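Print this page | E-mail this page

Clirneck Hand-Held Gripper Pair
Builder's Guide, Section 6: Fitting the Marker Blocks and First Recording
Revised 3 Aug 2019

6.1 Before You Begin

This section applies to grippers assembled at home or in a shared workshop from the Clirneck parts set. The printed parts must be complete and the finger action must already have passed the check in Section 5. Builders who are using the older Usport handle should read Appendix C first, as the screw lengths differ.

Allow 60 minutes for the work in this section. The following items are required:

- Left and right grippers, assembled
- Left and right marker blocks, printed in white
- Marker sheet 1253, printed at full size on matte paper
- 16 screws from bag D
- Glue stick, steel ruler and sharp knife
- Head camera and shoulder straps

CAUTION: Do not print the marker sheet with "fit to page" selected. A marker that is slightly too small will still be detected, but all distances calculated from it will be wrong.

6.2 Applying the Markers

1. Measure the outer black square of any marker on the sheet. Each side must measure 62 mm. If it does not, correct the printer settings and print the sheet again.

2. Cut out the markers along the gray line. Leave the white border in place on all four sides.

3. Match each marker to its block face using the letter printed beside it. Left and right markers are not interchangeable.

4. Glue each marker flat and press from the center outward. Remove and replace any marker that shows a bubble or crease.

5. Leave the blocks to dry overnight under a light weight.

NOTE: Glossy tape must not be placed over the markers. It reflects overhead light and the software will lose the block when the wrist is turned.

6.3 Mounting the Blocks

1. Place the gripper on a table with the fingers pointing away from you.

2. Seat the block on the two pins at the wrist end. It should sit without rocking.

3. Insert the screws and tighten them in a cross pattern. Stop when the heads meet the plastic.

4. Open and close the fingers several times. The block must not move.

5. Repeat for the other gripper.

6.4 Fitting the Camera and Straps

1. Put on the straps and adjust them to lie flat. Loose ends should be tucked in.

2. Fit the head camera and tilt it down until both grippers are in view with the elbows slightly bent.

3. Start the Wan viewer and confirm that an outline is drawn around every marker facing the camera.

CAUTION: Clear all cables from the area where you will be walking. The camera draws your attention to your hands, and your feet are easily forgotten.

6.5 First Recording

The first recording should be a simple household task that uses both hands. Handling laundry is suitable, as cloth is soft and a dropped item does no harm.

1. Stand facing the work area and hold the grippers level and parallel, with a gap between them.

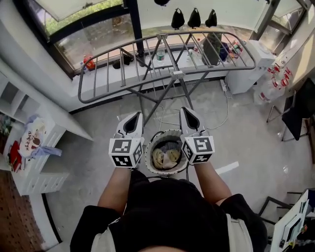
2. Hold this position for three seconds at the start of every recording. The software uses it to set the starting distance between the hands.

3. Pick up one item at a time and move at half your normal speed.

4. Return to the starting position and hold it again before stopping the recording.

5. Play the file back in the viewer. If either block is lost for longer than one second, adjust the camera tilt and repeat from step 1.

NOTE: Strong sunlight on the markers is the most frequent cause of lost tracking. Lower a blind or record at another time of day.

Questions about this section may be sent to Pascal Wiegand at the Trutdale workshop. Please include the version number shown on the viewer's start screen.

Print this page | E-mail this page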